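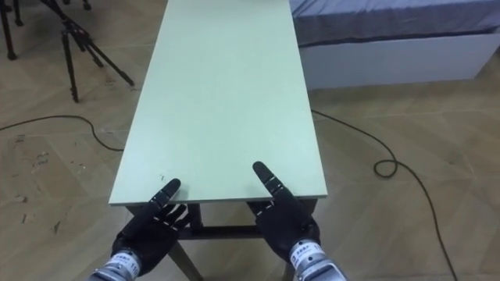 Volume 6, Issue 2

Interview: Colin Hebden on Drimach

The sound installation Drimach opens at Wodmont in July, in the two lower rooms that were formerly used for the storage of prints. Its author, Colin Hebden, trained as a bookbinder and came to recorded sound comparatively late. He spoke to the Bulletin on 16 June 2020 by telephone, as the building remained closed to visitors at the time.

The work is built from recordings of people reading aloud from letters they have never sent. Mr Hebden collected 40 of these over the course of a winter, and each is played from a separate loudspeaker set at the height of a seated listener. "I did not want a choir," he said. "If you stand in the doorway you hear a murmur. You have to go and sit beside one voice, and then you lose the others."

The readers are not named in the gallery or in the printed guide. Asked whether this had been a condition of their taking part, Mr Hebden replied that it had been his own decision, and that several of them had objected to it. "One lady was quite put out. She had written a very good letter and wished it to be known."

Visitors familiar with Rulora, his earlier piece for the same institution, will find little of its volume here. That work relied upon bells and could be heard from the car park. Mr Hebden spoke of it with some reserve. "I think it was liked for being loud. I was pleased with the second part, which was the quiet part, and people tended to leave before it."

Between the two came Lis, a series of bound books with blank pages and small speakers set into their spines. It was shown only briefly – the glue failed in the heat – and has since been withdrawn. Mr Hebden confirmed that he has no plans to repair it, although two of the bindings have been kept and may be lent for study on written request.

The conversation turned to the rooms themselves, which have low ceilings and stone floors. Mr Hebden had asked for carpet and was refused on grounds of damp. Felt has been hung on the north wall instead, and he has come to prefer it. "Carpet would have made it sound like an office. With the felt you get a dead side and a live side, and people will drift towards the live side without knowing why."

He was less certain how the work would fare under the present arrangements, by which no more than six persons may be admitted together. The seats have been moved further apart and the running time shortened to about a quarter of an hour. "It was made for strangers sitting rather close to one another," he said. "I shall have to come and listen to it as it is now – I have only heard it full."

Admission to Drimach is free, and places must be reserved in advance through the Wodmont box office.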